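How do you score a "partial" when the robot only moves one of two objects?

Posted in Robotics / Methods and Evaluation
15 May 2022

javari_bench

I'm trying to repeat the basket test from the Delaunay report for a class project and I'm stuck on the scoring. The task is one humanoid, one basket with an apple and a banana in it, and a small shelf behind. The report gives a success rate over 120 trials, but it never says what happens when one fruit gets handled correctly and the other doesn't. Is that half a success or a failure? My own 20 trials look fine or terrible depending on which way I count. I'd also like to know if the starting pose of the hand matters, because mine starts in a different spot nearly every time.

Orlando Quintero

We run a very similar setup at Lamstead, so I can tell you what we do. I can't speak for the Delaunay authors.

We log every trial from two views, one fixed in the room and one at the head. The fixed view is what we use for checking where the robot stood relative to the desk and where the arm was at the start. 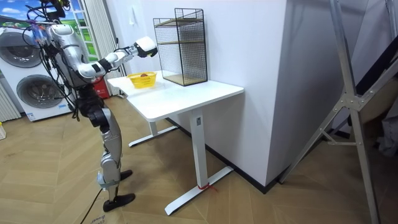
Page 2 of 4

On the scoring, we stopped giving one number per trial. Each object gets its own line with three stages: reached, grasped, placed. A trial counts as a full success only if every object gets all three. Then we report both figures, per object and per trial. If you only report per trial, a policy that handles the apple perfectly and always drops the banana scores zero, and that hides what you want to know.

Starting pose does matter. We fix it before the trial starts, with the hand open and above the table next to the basket.

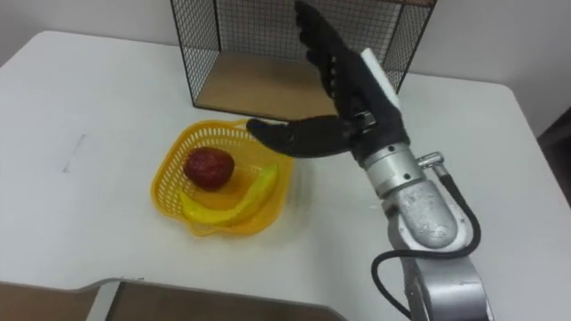
When we let the start drift, the banana grasps got worse and the apple grasps hardly changed. My guess is that a curved object is fussier about the angle the hand comes in from. In March we reran the whole set with a fixed start and the gap between the two fruits got smaller - it didn't close.

For your 20 trials, go back through the recordings and score them again by object. You don't need to collect anything new for that.

grustham_lab

Just count it as a fail. Simple.

javari_bench

Thanks Orlando, the per object lines make sense. One more thing. When do you call it "grasped"? I have several where the fingers are around the fruit but I can't say if it's really held. 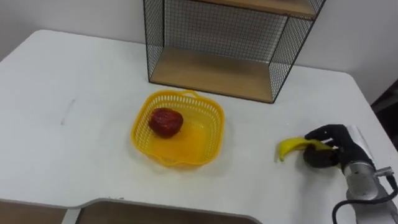 Orlando Quintero, evaluation lead

We call it grasped when the object is off the surface under it and the fingers are closed around it, both at once. The banana in the hand beside the basket, with the apple still in the basket, gets "grasped" for the banana and nothing yet for the apple. Fingers around it while it is still resting on something stays at "reached". If two people score the same trial differently, we take the lower stage and write a note next to it.

Do the scoring from the head view where you can. The fixed view is too far back to judge contact.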